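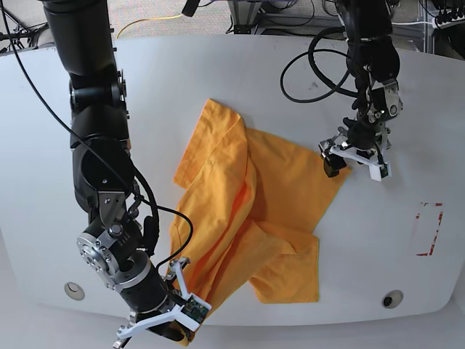

4 Aufzeichnen von Demonstrationen: Textilien

Dieser Abschnitt beschreibt die Aufnahme von Beispielbewegungen für das Lernsystem Nonolmont mit dem zweiarmigen Arbeitsplatz Gudlow. Er richtet sich an eingewiesenes Bedienpersonal. Die Inbetriebnahme der Arme und die Kalibrierung der Kameras müssen abgeschlossen sein (siehe Abschnitt 3).

Stand der Anweisung: 12/2/18

4.1 Begriffe

Episode: eine zusammenhängende Aufzeichnung vom Start der Aufnahme bis zur Bewertung durch die Bedienperson.
Serie: eine Folge von 40 Episoden mit demselben Kleidungsstück und derselben Aufgabenbezeichnung.
Rechter und linker Arm: Die Seitenangaben beziehen sich stets auf den Roboter. In der Ansicht der Frontkamera erscheint der rechte Arm daher links.

4.2 Vorbereitung des Arbeitsplatzes

1. Tischfläche mit einem trockenen, fusselfreien Tuch reinigen. Die Öffnungen nahe der Vorderkante bleiben frei.

2. Werkzeuge, Etiketten und Verpackungsreste vom Tisch entfernen. Die Markierung aus rotem Klebeband gehört zum Arbeitsplatz und wird nicht abgelöst. Bei Textilaufgaben wird in ihr nichts abgelegt.

3. Kabelführung an beiden Armen prüfen. Die Leitungen müssen allen Bewegungen des Handgelenks folgen können, ohne sich zu spannen oder zwischen die Finger zu geraten.

4. Greiferfinger auf festen Sitz prüfen. Beschädigte Polster sind vor Beginn der Serie zu ersetzen.

VORSICHT: Am Greifer kann die Platine offen liegen. Platine und Steckverbindungen nicht berühren, solange die Anlage mit Spannung versorgt wird.

5. In der Software Rerkton den Menüpunkt »Neue Serie« öffnen und die Aufgabenbezeichnung aus der Liste wählen. Freitext ist an dieser Stelle nicht zulässig.

4.3 Auslegen des Kleidungsstücks

6. Beide Arme in die Warteposition fahren und die Freigabe abwarten.

7. Kleidungsstück aus Brusthöhe auf die Tischmitte fallen lassen. Es darf nicht glatt gestrichen werden. Falten, umgeschlagene Säume und verdeckte Ärmel sind als Ausgangslage erwünscht.

8. Liegt ein Teil des Stoffes über der Tischkante, ist das Kleidungsstück aufzunehmen und erneut abzulegen.

Hinweis: Für die ersten Serien empfehlen sich einfarbige Hemden in kräftigen Farben, beispielsweise Orange. Sie heben sich deutlich von der weißen Tischfläche ab. Weiße und gemusterte Stücke folgen gemäß Serienplan ab April.

4.4 Aufnahme einer Episode

9. Bedienplatz Delorme einnehmen und beide Führungsgriffe fassen. Die Arme folgen erst nach Betätigung des Zustimmtasters.

10. Aufnahme starten. Die Anzeige wechselt auf »REC«.

11. Beide Greifer von oben an den Stoff heranführen. Nach Möglichkeit werden zwei voneinander entfernte Stellen gegriffen, etwa ein unterer und ein oberer Bereich des Hemdes.

12. Finger langsam schließen. Der Greifer darf auf dem Stoff aufliegen, ihn jedoch nicht gegen die Tischplatte pressen.

13. Aufgabe ohne Unterbrechung zu Ende führen. Korrekturgriffe sind zulässig und verbleiben in der Aufzeichnung – sie liefern dem Lernsystem Beispiele für den Umgang mit Fehlgriffen.

14. Greifer öffnen, Arme in die Warteposition fahren und Aufnahme beenden.

15. Episode mit »gültig«, »teilweise« oder »verworfen« bewerten. Ohne Bewertung wird die nächste Episode nicht freigegeben.

WARNUNG: Während der Aufnahme nicht in den Bewegungsbereich der Arme greifen. Muss das Kleidungsstück von Hand gelöst werden, ist zuvor der Zustimmtaster loszulassen und der Halt beider Arme abzuwarten.

4.5 Verwerfen von Episoden

Eine Episode ist zu verwerfen, wenn
– eine Hand oder ein Ärmel der Bedienperson im Kamerabild erscheint,
– ein Kabel den Stoff verschoben hat,
– das Kleidungsstück vom Tisch gefallen ist,
– die Software den Fehlercode 2423 (Zeitversatz zwischen Kamera und Armdaten) meldet.

Bei wiederholtem Auftreten des Codes 2423 ist die Serie abzubrechen und die Synchronisation nach Abschnitt 3 neu durchzuführen. Verworfene Episoden werden nicht gelöscht. Rerkton legt sie in einem getrennten Verzeichnis ab und schließt sie vom Training aus.

4.6 Abschluss der Serie

Nach der letzten Episode die Serie über »Serie schließen« beenden und die Übertragung der Daten abwarten. Der Arbeitsplatz darf erst abgeschaltet werden, wenn der Übertragungsstatus »vollständig« lautet.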